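Faire son levain-chef et le garder en vie

Le levain demande une semaine de patience et très peu de travail. Comptez cinq minutes par jour, toujours à peu près au même moment. Cette page reprend la méthode que j'utilise à la maison depuis plusieurs années, avec les corrections apportées au fil des fournées et des messages reçus.

Ce qu'il faut

De la farine de seigle complète pour démarrer (T130 ou T170), de la farine de blé T65 ou T80 pour la suite, de l'eau du robinet reposée une heure dans une carafe ouverte, un bocal en verre d'environ un litre, une balance et une spatule souple. Un élastique autour du bocal sert à marquer le niveau.

Pas de couvercle vissé. Un couvercle simplement posé ou une soucoupe convient très bien.

Jour 1

Mélangez 50 g de farine de seigle et 50 g d'eau tiède dans le bocal. La pâte est épaisse, elle colle à la spatule, c'est normal. Raclez les parois, posez le couvercle et laissez à température ambiante, entre 22 et 26 degrés si possible. Dans une cuisine froide, le four éteint avec la lampe allumée fait une étuve correcte.

Jour 2

Ne faites rien, ou remuez une fois. Il peut y avoir quelques bulles en surface ou aucune. L'odeur est celle de la farine mouillée.

Jours 3 et 4

Prélevez 50 g du mélange et jetez le reste. Ajoutez 50 g de farine de seigle et 50 g d'eau. Mélangez, placez l'élastique au niveau de la pâte.

Le troisième jour, le mélange gonfle souvent d'un coup, et beaucoup de débutants croient que le levain est prêt. Il ne l'est pas. Ce premier départ vient de bactéries qui disparaîtront quand le milieu deviendra plus acide. L'odeur peut être franchement désagréable, entre le fromage et la chaussette. Le quatrième jour, tout retombe et il ne se passe presque plus rien. Continuez les rafraîchis.

Jours 5 à 7

Passez à un mélange moitié seigle, moitié blé : 50 g de levain, 25 g de seigle, 25 g de T65, 50 g d'eau. Si l'activité reprend bien, faites deux rafraîchis par jour, un le matin et un le soir. L'odeur change et tire vers le yaourt, puis vers la pomme.

Au bout de 7 jours, dans une pièce tempérée, le levain doit doubler de volume entre deux rafraîchis. En hiver il en faut parfois 11. Tant qu'il ne double pas deux fois de suite, n'essayez pas de faire du pain avec, vous auriez une brique.

Préparer le levain pour une fournée

La veille au soir, sortez 30 g de chef et ajoutez 75 g de farine et 75 g d'eau. Au matin, il a triplé ou presque, le dessus est bombé. C'est à ce moment qu'il faut l'utiliser. Quand le centre se creuse, il a passé son point haut : il fera encore lever la pâte, avec un pain plus acide.

Pour un pain de ménage, je pars sur 500 g de farine, 335 g d'eau, 150 g de levain et 10 g de sel. Mélangez farine et eau, laissez reposer trois quarts d'heure, puis ajoutez le levain et le sel. Donnez quatre séries de rabats espacées d'une demi-heure. Un récipient large facilite le geste, on passe la main mouillée sous la pâte et on la replie vers le centre. 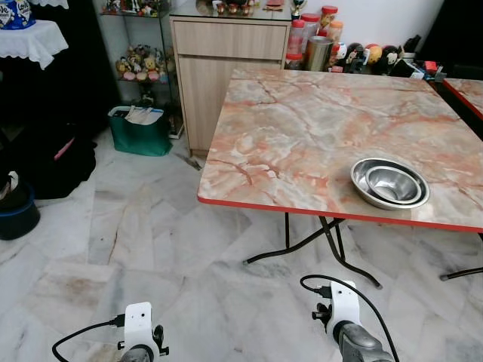

Delia Costache signale que chez elle, en août, quatre séries de rabats sont de trop : la pâte est déjà à 27 degrés à la deuxième, elle se relâche et ne tient plus au façonnage. Elle s'arrête à trois, utilise de l'eau sortie du réfrigérateur et réduit le levain à 100 g pour la même quantité de farine. J'ai essayé ses proportions l'été dernier et je les garde pour les périodes chaudes.

Le pointage dure ensuite de trois à cinq heures selon la température. Arrêtez quand la pâte a pris la moitié de son volume en plus. Façonnez, mettez en banneton fariné, puis une nuit au froid.

Cuisson

Préchauffez le four à 250 degrés avec une cocotte en fonte à l'intérieur. Déposez la pâte sur du papier cuisson, incisez, couvrez. Vingt-cinq minutes avec le couvercle, vingt minutes sans, à 230 degrés. Avec ces quantités, mon dernier pain pesait 918 g à la sortie du four. Laissez refroidir sur une grille au moins deux heures avant de couper.

Conserver le chef

Si vous faites du pain une fois par semaine, gardez le levain au réfrigérateur et rafraîchissez-le au même rythme. Je sors le mien le vendredi soir, je le nourris, je prélève le lendemain ce dont j'ai besoin et je remets le reste au froid après une heure à température ambiante.

Pour une absence plus longue, faites un levain dur : 50 g de chef, 100 g de farine, 50 g d'eau. Pétrissez en boule, roulez dans la farine, mettez en bocal au fond du réfrigérateur. Il tient un mois sans difficulté. Au retour, prévoyez deux ou trois rafraîchis avant une fournée.

On peut aussi le sécher. Étalez une fine couche sur du papier cuisson, laissez sécher à l'air pendant deux jours, cassez en paillettes et rangez dans une boîte fermée. Pour le réveiller, couvrez les paillettes d'eau tiède pendant quelques heures et recommencez les rafraîchis.

Problèmes courants

Un liquide gris ou brun en surface : le levain a faim. Videz le liquide, gardez une cuillerée du fond, rafraîchissez deux fois dans la journée.

Une odeur de dissolvant : même cause. Augmentez la part de farine, par exemple 20 g de levain pour 60 g de farine et 60 g d'eau.

Des taches roses, orange ou duveteuses : jetez tout, lavez le bocal à l'eau bouillante et repartez de zéro.

Le levain monte mais le pain reste plat : le plus souvent, le pointage est trop court. Prolongez d'une heure avant de changer autre chose.

Que faire du surplus

À partir du septième jour, l'excédent se garde dans un bocal à part au réfrigérateur, jusqu'à une semaine. Il passe dans la pâte à crêpes (100 g pour 250 g de farine) ou dans des crackers : 150 g de surplus, 50 g de farine, deux cuillerées d'huile d'olive, une pincée de sel, étalé très fin et cuit à 180 degrés pendant un quart d'heure. Lindalva Cavalcanti y ajoute du sésame et du cumin, et badigeonne d'eau salée avant d'enfourner.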